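Do Toy Libraries Save Anyone Money? 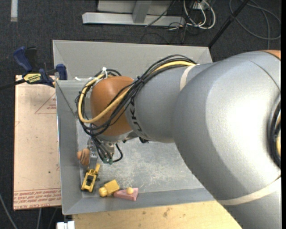

Toys in a gray bin.

Qianru Duan has run the Nastow toy library for two years, and she has a number ready before I sit down. Members pay $15 a month. "Most families spend more than that on one birthday," she says.

Maybe so. I ask how many of those families stopped buying toys after they joined. She doesn't know. "We've never asked them that," she says. "I suppose we should."

Guoqing Cui joined in March and quit before summer. His daughter liked a puzzle so much that he bought her one of her own. "So I paid twice," he says. "And I still had to drive over there to return the first one."

Duan has heard this before. She says borrowing tells parents what is worth buying, and that 16 families have been with her from the start. I ask what the others told her when they left.

"Mostly they moved, or the kids got older," she says. Cui says he was never asked. He still has the membership card in his glove box.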